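Nukgate Household Help
Laundry and Closets

Folding striped shirts so they stay folded (and the stripes don't make me crazy)
Posted by Ifigeneia Raptis
1,378 views

Hello everyone, and thank you in advance to whoever has the patience to read this, as I know I tend to go on.

I have a folding problem, and it is mostly a striped shirt problem. My husband has worn the same kind of long-sleeved white and blue striped cotton top for as long as I have known him, and over the years our two sons have picked up the habit, so that on a Monday morning I am standing over a mountain of stripes. Solid colored shirts I can fold half asleep. The striped ones look crooked no matter what I do! I fold one side in, I fold the other side in, and the stripes on the left are heading downhill while the ones on the right are heading up, and then I start over, and by then the coffee is cold.

My second trouble is the sleeves. They come out of the dryer twisted, sometimes with the cuff rolled back on itself, and when I fold them behind the shirt they make a lump. Stack a few lumpy shirts on top of each other and the whole pile slides over in the drawer by Wednesday. My mother folded everything on the bed with a sheet of cardboard from a shirt box, and hers looked like they came from the store, but I never paid attention while she was doing it and now I wish I had.

We have a Parkau dresser with deep drawers, if that matters, and I do the folding on the dining table most of the time. The table has a slick top and the shirts slide around on it. I've thought about putting something over it but didn't know what would be best. Also, should I be folding these or hanging them? The knit ones get those little points at the shoulders from the hangers, so I gave that up.

Any advice is welcome, even if it's to tell me to relax about the stripes.

Ifigeneia

Theano Kontogiannis

Dear Ifigeneia, I read your post with my own basket sitting next to me, so you are in good company. I did alterations and finishing at a small shop called Xenos for a good part of my working life, and I must have folded every kind of striped top there is, so let me see if I can help.

First of all, please relax about the stripes a little, but only a little, because they can be useful to you. On most knit tops the stripes run straight across the body from one side seam to the other. So before you fold anything, lay the shirt face down and look at the stripes and forget about the hem. Hems twist in the wash, especially on the less expensive knits, and if you line up your folds with a hem that has twisted you will get exactly the downhill and uphill business you describe. Smooth the shirt out with the flat of your hand, from the middle toward the seams, until the stripes lie level. Don't pull at the corners. Pulling at the corners is what puts the waves in.

For the table, what you want is something with a bit of grip and no pattern of its own. At the shop we had a plain dark felt stretched over the cutting table and it was lovely to work on, the cloth stayed where you put it. At home I use an old wool blanket with a cotton sheet over it, pulled tight and tucked under. A solid color is much easier on the eyes with stripes, I promise you. I once tried to fold my grandson's sailor shirts on a checked tablecloth and had to go and lie down afterward.

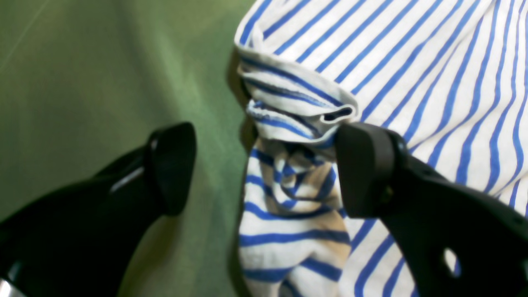 Now for the sleeves, which I think are your real trouble. A sleeve that has twisted in the dryer has to be untwisted before it is folded, and people skip this and hope the fold will flatten it out. It won't! Pick the sleeve up by the cuff, let it hang for a second, and give it a small shake. If the cuff has turned over on itself, put two fingers inside, open it up and roll it back the right way. Then lay the sleeve down and run your hand along it from the shoulder to the cuff, so the air goes out the end. You will feel if there is still a twist in it, there's a sort of ridge under your palm.

Once both sleeves are flat, this is how I do it:

Shirt face down, collar away from you, stripes level.

Bring the right side in toward the middle, and stop a little short of the center line. The fold should cross every stripe squarely, and you can check by looking at whether the stripes on the folded part sit on top of the stripes underneath. If they do, you're straight. You don't need them to match perfectly.

Turn the right sleeve down so that it runs along the edge of that fold, and keep it inside the edge. It should point toward the hem. This is where your lump comes from, I think. If you leave the sleeve going straight across, it ends up on top of the other one and you have two cuffs and a lot of cloth in one spot.

Same again on the left.

Then fold up from the hem. For a shelf I fold in half and that's the end of it. For a deep drawer like yours I fold in 3, hem up first, then over again toward the collar, and turn the whole thing face up.

Your mother's cardboard is a very good trick and I wouldn't be too proud to use it. Cut a piece about as wide as you want the finished shirt, put it in the middle of the back just under the collar, fold the sides in around it, and slide it out from the bottom before you fold up. After a few weeks your hands learn the width and you can leave the cardboard in the drawer.

As to hanging, no, I agree with you, knits are better folded. They stretch under their own weight, and the stripes start to sag in the middle like an old clothesline.

One last thing and then I'll let you go. Take them out of the dryer while they are just barely warm and fold them right away if you possibly can. I know it isn't always possible with boys in the house. If they've been sitting in the basket since the night before, a quick spray of water and a hand smooth will do almost as much good as an iron.

Nodik56

i just roll mine. lay it flat, sleeves in, roll from the bottom up, stand them up in the drawer. takes no time and you can see which one is which. no idea if the stripes are straight because you can't see them anyway

Ifigeneia Raptis

Oh Theano, thank you so much, what a generous answer! I did a whole batch last night on a blanket and sheet the way you described, and I did have my sleeves going straight across, both of them, all these years. Turning them down toward the hem took care of the lump completely. The stripes are much better too now that I'm ignoring the hems. One of my older son's shirts is so twisted at the bottom that if you go by the stripes the hem sticks out on one side like a little tail, but I tuck that under and he'll never notice.

I cut my cardboard from a cereal box and it's a bit flimsy, so I'm going to look for something stiffer.

And Nodik56, I tried yours as well, on the pajama tops. They came undone when my younger one went digging for the pair at the back, but for a suitcase I can see it working nicely. Do you do anything to keep the ends from opening up?

Nodik56

fold the bottom hem inside out a couple inches before you start rolling, then when you get to the top flip that part over the roll like a sock. holds pretty well. doesn't work on the really thick ones

Theano Kontogiannis

So glad to hear it, Ifigeneia. For the cardboard, try the back of a large writing pad, they are nice and stiff and the corners are already square. Round them off a little with the scissors so they don't catch in the knit when you slide it out.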